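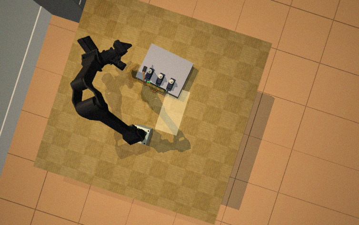

图3 Wostis仿真环境中的渲染画面(俯视)。黑色机械臂的夹爪悬于浅灰色零件板左侧,板的左下边沿斜排着三个带圆形白盖的类舵机零件。

4 示教数据的采集

4.1 场景与任务

Ferside数据集的全部示教均在仿真中完成,场景布局如图3。选用仿真的理由在同类论文里通常写作“可扩展性”,我们也愿意这样写,只是还要补充一句:实验室里的那台真机当时正排着三个课题组的队,而仿真器不需要预约。场景中机械臂的基座固定在浅灰色底板上,零件板与下方的木纹方格垫取相同的朝向,二者相对画面略有旋转。朝向相同是早期建模时的偷懒,后来成了规范,写进了配置文件,再后来便有人为它辩护。

任务的指令只有一句:从板边取走操作员指定的那个零件,放到指定的落点,松开,退回。指令写成这样短,是吸取了前一版的教训。前一版指令长达一页,分列了接近、对准、下降、闭合、抬升、平移、释放七个阶段,要求操作员逐段执行并按键标记。结果得到的轨迹极其规整,每一段末尾都有一个用来按键的停顿,训练出的策略忠实地学会了在每一段末尾停顿,尽管它并没有键可按。该版数据已全部弃用,本文的各项统计均不包含它。

零件的间距经过两次调整。间距大时任务过于容易,操作员普遍在第二天开始走神;间距小时夹爪的一根手指常常碰到邻近零件,失败率高得让人怀疑任务定义本身。最终取值介于两者之间,恰好使操作员需要认真看一眼再下手。我们没有为“认真看一眼”设计量化指标,间距的具体数值见随代码发布的配置文件,读者可以自行体会。

4.2 遥操作接口

操作员通过Schumacher接口控制机械臂。Schumacher是我们在本项目之前开发的主从式遥操作工具,最初用途是课堂演示,因此至今在启动时仍会播放一段提示音,而负责音频模块的代码与负责关节映射的代码写在同一个文件里,删除前者需要的勇气超过了我们的预算。接口以30 Hz记录主端关节角、从端关节角、夹爪开合量以及固定视角的渲染图像。选择30 Hz同样没有深奥的考虑:渲染器在所用工作站上能稳定维持的就是这个频率,再高便会不定期丢帧,而不定期丢帧是时间对齐问题中最令人不快的一种。

主端与从端之间采用关节空间直接映射,不做逆运动学求解。直接映射的好处是操作员能很快建立手感,代价是主端的任何抖动都会原样进入数据。我们试过在从端加低通滤波,抖动确实减少了,同时夹爪的闭合动作也晚了几拍,操作员于是学会提前闭合。示教数据因此包含了一种对滤波器延迟的补偿,而部署时没有滤波器,策略仍然提前闭合,在空气中夹住了一些不存在的东西。滤波器随后移除,抖动保留。

仿真中没有力反馈。操作员对接触的判断完全来自屏幕,这一点对数据的影响比我们预想的要大。在真机上,人往往是在手感到阻力之后才停止下压;在仿真里,人停止下压的时刻取决于他何时看出夹爪已经到位,或者何时看出零件已经飞了出去。为缓解后一种情形,我们把接触刚度调低,并限制了零件的最大分离速度。物理上这不够严谨,但经过限速的零件至少还留在可以被重新找到的地方。

每次示教开始前,环境对零件板的平面位置、三个零件各自绕竖直轴的转角、主光源方向以及地面与垫子的色调做小幅随机化。随机种子随轨迹一并保存。保存种子的习惯来自一次事故:某条轨迹中机械臂的行为堪称典范,我们打算在组会上复现,却无论如何得不到同样的初始状态,最后只好口头描述。

4.3 操作员与采集流程

采集在Stoltia实验室进行,始于十月。操作员均为本校学生,事先没有遥操作经验。招募启事写的是“用机械臂玩积木”,严格来说既没有积木,玩的成分也在第一个小时之后迅速衰减。每位操作员先做一轮不计入数据的练习,练习的终止条件是连续成功若干次,具体次数由当值人员掌握。我们承认这不是一个可复现的标准,并在附录中给出了每位操作员练习轨迹的完整记录,供有兴趣者推断当值人员的心情。

正式采集以回合为单位。每个回合由环境给出目标零件与落点,操作员执行,完成后自行判断成功与否并按键确认。让操作员自行判断是有意为之的安排:环境内部当然能够读出零件的位姿,自动判定也已实现,两种结果都写入日志。有趣之处在于两者不一致的情形。操作员判成功而自动判定为失败的回合,多数是零件落在容差边缘,人眼觉得“差不多”;操作员判失败而自动判定为成功的回合,则几乎都伴随着一个难看的动作,例如零件被推倒后又扶正,或者夹爪绕了很远才到达。操作员显然在评判过程是否体面,而环境只关心结局。后续筛选同时使用了两类标签,因为我们也没有就谁更有道理达成一致。

采集时段对数据有可见的影响。上午的轨迹偏慢,起始阶段常有一段静止,推测操作员在看指令,或者在喝咖啡;午后三点以后的轨迹明显变快,路径更短,失败也更多。我们曾考虑把时段作为条件变量输入策略,让它在推理时一律选择上午,这个想法没有实施,但至今还留在任务列表里,优先级为低。

操作风格的差异更为顽固。有人习惯从正上方垂直下降,有人偏爱斜着切入,还有一位操作员在每次松开夹爪之后都会把机械臂轻轻左右摆动一下,像是在掸灰。该动作与任务无关,也不影响成功,按照任何合理的筛选标准都不应剔除。基线策略训练完成后,在释放零件之后同样会摆动一下。审阅视频的合作者据此认为策略具有了某种个性,我们倾向于认为它只是做了模仿学习承诺要做的事。

4.4 筛选与切分

采集共得到514条轨迹,筛选后保留313条。淘汰的轨迹按原因归为以下几类。

第一类是任务失败,即操作员与自动判定都认为未完成的回合。它们不进入主训练集,但在发布的数据中单独存放。失败示教的价值在文献中经常被提及,我们因此觉得应当保留,虽然本文没有用到它们。

第二类是目标错误:操作员干净利落地取走了另一个零件。三个零件外形相近,这类失误可以理解,但它们也是最难处理的一类,因为从动作质量看往往是上乘之作。理论上只需把指令标签改成实际取走的零件,轨迹就重新成为正确示教。我们做了这样的尝试,随后发现部分操作员在中途意识到取错,动作里留有明显的犹豫,改标签以后这段犹豫就变得无法解释。考虑到策略会认真对待每一段无法解释的犹豫,最终整类剔除。

第三类是记录故障,包括图像与关节数据时间戳错位、夹爪通道恒为零,以及由于磁盘写满而在任务进行到一半时戛然而止的轨迹。磁盘写满发生过两次。第一次之后我们加了剩余空间告警,第二次发生时告警正常工作,只是告警日志写在同一块磁盘上。

第四类是超长轨迹。时长阈值按每位操作员各自的分布设定,避免把慢而仔细的人整体淘汰。阈值之外的轨迹大多包含长时间的静止,其中有几条静止结束后动作继续得若无其事,从数据本身无法得知期间发生了什么。

保留的轨迹首尾做静止段裁剪,中间的静止不做处理。训练时以100步为一个动作块进行切分,在30 Hz下一个动作块略长于三秒。块长的选择参照了短块与长块两组初步试验:块太短时策略在接近零件的阶段反复修正,远看像在发抖;块太长时它一旦开始下降便不再过问零件是否还在原处,表现出一种令人钦佩但于事无补的决断。轨迹末尾不足一块的部分以最后一帧动作填充,并在损失函数中屏蔽。屏蔽这一步曾因下标错位漏掉,那一周训练出的策略都格外擅长停着不动,验证损失也格外好看。

训练集与验证集按操作员划分,同一操作员的轨迹不会同时出现在两侧。按轨迹随机划分得到的验证损失更低,写在表格里更为美观,我们在初稿中用的就是那一版。改为按操作员划分后损失上升,曲线也变得不够平滑,不过它与策略在环境中的实际成功率终于呈现出一点关系。

4.5 局限

数据集的局限大致与采集条件一一对应。场景只有一个,相机视角固定,零件种类单一,落点集中在零件板附近的有限区域。随机化覆盖了位置、转角、光照和色调,未覆盖纹理与干扰物;策略因此从未见过垫子上出现别的东西,若部署环境中有人放下一只杯子,其反应不在本文讨论范围之内。

零件板上的连接器与细导线在仿真中作为静态几何体处理,不会弯曲,也不会被勾住。真实导线两者都会,而且通常先发生后者。将Ferside上训练的策略直接迁移到真机的初步尝试表明,导线是失败的首要来源,其次才是接触参数的误差。我们正在Wostis中加入可变形导线模型,目前的版本能够正确弯曲,代价是渲染频率跌至无法遥操作的水平。操作员试用后的书面反馈只有一行,建议先把提示音关掉。

标注方面,自动判定的容差由我们设定,操作员的判断标准由他们自己设定,两者都没有独立的第三方检验。发布的数据同时包含两类标签以及不一致回合的列表,使用者可以按自己的任务需要取舍。筛选脚本也一并发布,其中阈值均可修改,注释中保留了若干已不成立的断言,运行前请先读更新日志。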